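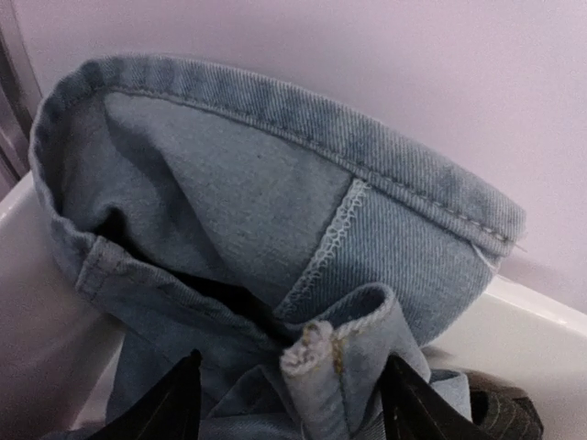
4. La journée portes ouvertes comme terrain d'observation

4.1. Cadre de la visite

La journée portes ouvertes organisée en mai à l'atelier Premenance nous a donné ce qu'un laboratoire offre rarement : un public curieux, bavard, et prêt à poser de vraies questions sur la manipulation de textiles. Environ 80 visiteurs sont passés devant le poste Brosurach entre le début de la matinée et la fermeture, par petits groupes, et beaucoup sont revenus l'après-midi (certains avec un collègue, d'autres avec leurs enfants !). Nous avions prévu une démonstration courte ; les échanges l'ont très vite allongée.

Le poste travaille sur des vêtements ordinaires, posés à plat ou en tas, que le robot doit saisir puis ranger. Ce choix surprend d'abord. Un vêtement n'a pas de forme propre, il cache ses bords, il se replie sur lui-même dès qu'on le touche, et c'est bien cette difficulté que nous voulions rendre sensible. Les visiteurs du secteur de la blanchisserie l'ont saisie immédiatement. Pour les autres, il a suffi de leur demander où ils poseraient deux doigts, et deux seulement, pour soulever un pantalon plié.

4.2. Le cas des tissus sombres

La politique de saisie a été apprise à partir de 4000 essais, réalisés pour l'essentiel sur des pièces claires. Le noir reste le cas le plus instructif, car les plis et les coutures s'y distinguent à peine, et la vue la plus proche du tissu devient aussi la plus pauvre en repères. Une étiquette blanche ou un bord décalé prend alors une valeur considérable. La figure 2 montre une telle configuration : un vêtement noir plié sur une nappe à motif végétal, avec un petit rectangle clair, peut-être une étiquette, près de ce qui ressemble à une couture ou à une ouverture de poche.

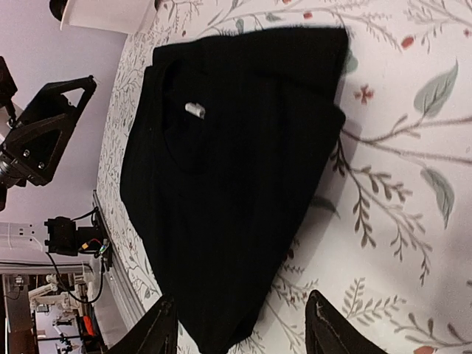
Figure 2. Vêtement noir plié et doigts de la pince, vue depuis le poignet du robot. Crédit : équipe Brosurach / atelier Premenance.

Le motif de la nappe a suscité une discussion passionnante. Plusieurs visiteurs pensaient que les feuilles et les fleurs rouges gêneraient la segmentation. Dans nos essais préalables, un fond imprimé aide au contraire à retrouver le contour d'une pièce unie, pourvu que le contraste reste fort. La question est tout autre avec un tissu lui-même imprimé, et nous l'avons ajoutée au protocole Ratanaporn, qui n'en tenait pas compte.

4.3. Du vêtement plié au vêtement en tas

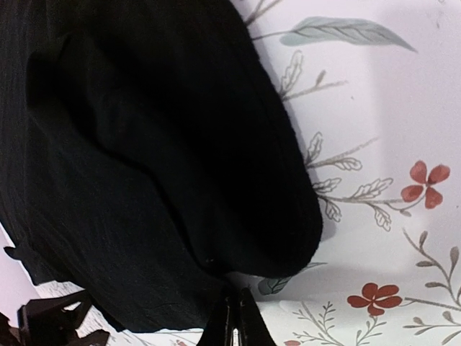
Lorsque la pièce est ramassée sur elle-même, le contour ne renseigne presque plus sur sa géométrie. Il faut choisir une prise locale, refermer les doigts, puis réévaluer l'ensemble. Nous limitons cette phase à 40 secondes par pièce ; au-delà, le programme Brukby rend la main à l'opérateur. Les visiteurs ont beaucoup aimé ce passage de relais, et leurs questions portaient souvent sur le moment exact où il se déclenche. Nous n'avions jamais songé à l'afficher sur le poste. Il le sera lors de la prochaine visite, avec la durée restante.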